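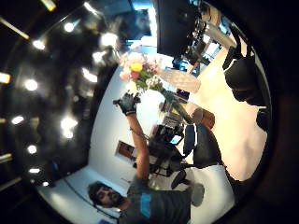 A yellow rose and paler blossoms, held in a gloved hand.

Utier Adds Two Motherboard Lines for Small Desktop Builds

2 min read

2022-10-27 - Utier today announced the Sturo and Clotine series, two lines of motherboards for compact desktop computers. The Sturo series is intended for home and office systems. The Clotine series adds heavier power delivery and a second network port for users who run long rendering or compiling jobs.

Boards in both lines have four memory slots and five fan headers. The Clotine boards also carry eight rear USB ports and a button that restores the firmware without a processor installed.
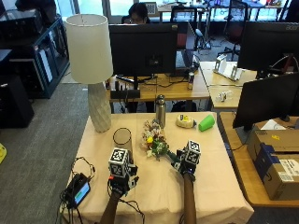

"Buyers of small systems have asked us for the same connections they would expect on a full-size board," said Quentin Vidal, head of desktop products at Utier. "Both lines were planned with that request in mind."

Firmware for the two series was developed with Demchenko, which will also handle warranty service. Existing Utier coolers fit both lines with the bracket supplied in the box.

The Sturo series ships in January at a starting price of $424 for the bundle with case and power supply. Pricing for the Clotine series will be announced at a later date.
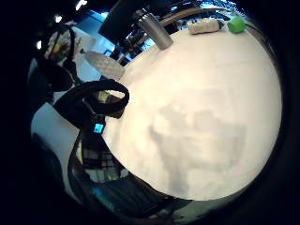

A metal cylinder and a rolled white cloth on a round white tabletop.

Comments

pcb_marlow: Does the bracket fit the older low-profile cooler? The release only says "existing."

Tessel: $424 with the case is fair. I would like a board-only price though.

grayfan9: Five fan headers on a board this size, finally!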